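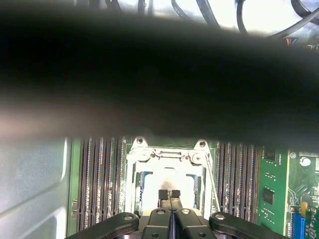
Fingertips at the processor socket, wrist camera view.

[teardown-cells] Re: Fingers kept pushing at socket, no stop

Last updated: 2022-05-18
Print this message | E-mail this message
0 shares | 2 comments

From: Abrehet Ayele
To: teardown-cells list

Bezawit,

Your message is quoted at the bottom for people who joined the list after it went out. We had the same fault at Kurnosthorpe on the Mäkelä cell, and we have now been able to repeat it on purpose, so I can answer most of what you asked.

First, your fingers are probably fine. We changed ours and lost a day over it. The problem is in the force limit, and in which copy of it the arm is using.

On our cell the Skanuretti controller holds two copies. One is in the job file and one is in the tool settings. The job file says 12 newtons for any move near a socket. The tool settings say 40, left over from when the same gripper was used for pulling drive trays. In a normal start the job file is read last and the 12 wins. After a protective stop, if the operator clears it from the pendant and resumes in the middle of a job, only the tool settings are read again. The screen goes on showing 12 because the screen shows what is in the job file. The arm pushes up to 40.

You can see why it took a while to find. Everyone who looked at the pendant saw the right number.

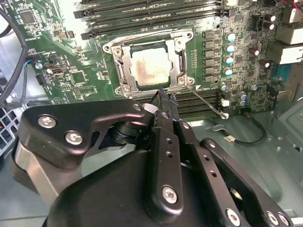 What it did in our case was lean on the socket. The move is meant to bring the tips down beside the retention bracket, touch, back off a little, and then go looking for the lever. After a resume, the touch did not register at the force we expected and the arm kept going. The board flexed in the chassis, one tip slid off the bracket, and then the arm stopped with code 1029. You reported the same code. In the manual it is listed only as "path deviation," so our night shift took it for a calibration problem, cleared it, and resumed. That put the cell straight back into the same state. They did this three times on one board.

Damage: bent pins in one socket, a cracked memory slot, and a bent lever on another board. None of the processors was chipped. No one was hurt, but I am treating it as a safety matter and I would ask you to do the same. One of our people had her hand in the chassis moving a cable when the arm was resumed. She was inside the guard with the gate on bypass, which should not have happened either, and we have a separate report on that. The point for this list is that she had checked the pendant first and believed the arm was limited to 12.

How to repeat it, with a scrap board and the gate closed:

1. Start the job from the beginning. Put a load cell where the socket would be and note the contact force. Ours stopped at 12.
2. Trigger a protective stop during the approach.
3. Clear and resume from the pendant. Do not reload the job.
4. Note the contact force again. Ours went to 40 every time.

If you reload the job after step 2, the reading goes back to 12.

What we have changed so far:

- Resume from the pendant is locked out on this job. After any stop the job is reloaded and the arm goes home first.
- The tool settings now say 12 as well. Drive trays have their own tool entry.
- Code 1029 means stop and call maintenance. Operators cannot clear it.
- The gate bypass key is with the shift lead.
- The load cell check is done at the start of each shift and written in the book.
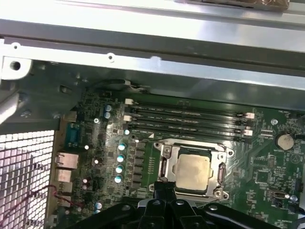
We have put 375 boards through since the change without a 1029. I would not call it closed. Changing the tool settings hides the fault and leaves it in the controller, and anyone who edits that entry later will bring it back. I have written to Skanuretti with the load cell readings and asked for the resume to read both copies. They have confirmed they got it. I have no date from them.

On your question about old thermal paste throwing off the vision - I don't think it matters for this. We get plenty of smeared processors and the socket is found from the bracket. Your scratch marks sound like ours, low on the bracket near a corner screw, which fits with the tips coming down in the right place and then pushing too hard.

One thing I could not check is whether the older Tumier gripper does the same. It keeps a force value of its own and may mask the problem. If anybody on the list runs one with this controller, please try the four steps and post the two readings.

Abrehet Ayele
Kurnosthorpe

> From: Bezawit Beyene
> To: teardown-cells list
> Subject: Fingers kept pushing at socket, no stop
>
> Has anyone had the gripper fail to stop on contact at the
> processor socket? We have had it twice since January. The arm comes
> down by the bracket, touches, and keeps pushing until it quits with
> 1029. The limit on the pendant reads 12 both times. There are
> scratches on the bracket and one board is scrap.
>
> We recalibrated the wrist camera and it ran clean for a while, then
> did it again right after somebody cleared a stop. I am wondering
> about worn finger pads, or old paste on the processors confusing
> the vision. New fingers are on order but I would like to know if
> that is the wrong tree.
>
> The cell is off until I hear something.
>
> Bezawit Beyene

Print this message | E-mail this message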